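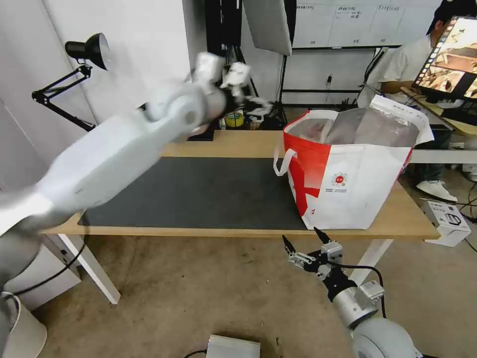 Who is Fiachra Scanlon married to?

Her name is Nesrin Karakaya, a former club swimmer from Lirkesen who now handles his bookings. They married in February, two years after his last professional fight.

Most pages on Scanlon repeat the same short biography, and parts of it are wrong. He turned professional at light middleweight, not welterweight. His first trainer was Peadar Doherty, who ran the Mac Carthaigh gym until it closed. Jailson Moura took over later and changed his stance – the wider base shows in every bout from then on.

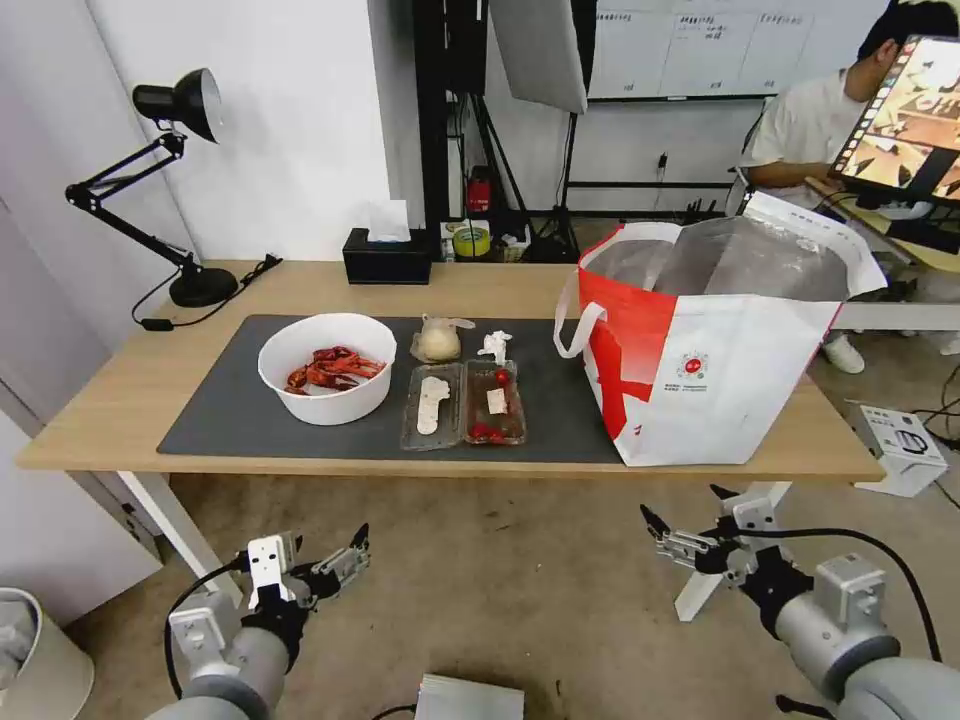
Scanlon had 40 professional bouts, and the weight cuts got harder toward the end. Karakaya kept the food log in those years and has talked about it on local radio. Shellfish was a regular entry the night after a weigh-in. A bowl of red crayfish like this one has plenty of protein and little fat, and the cherry tomatoes beside it add almost nothing to the total. The bun or dough ball is where the carbohydrate is.

His smallest crowd was 583, in Perau. The largest purse is usually given as a round figure with no source, so I have left it out. 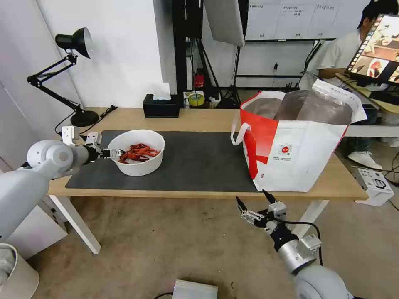

Cooked crayfish in a white bowl, with a white and red shopping bag on the right.

The couple have one daughter. Karakaya keeps her own name for work, and older fight programs list her only as camp manager. I will correct the bout list when I get the Brikdale results.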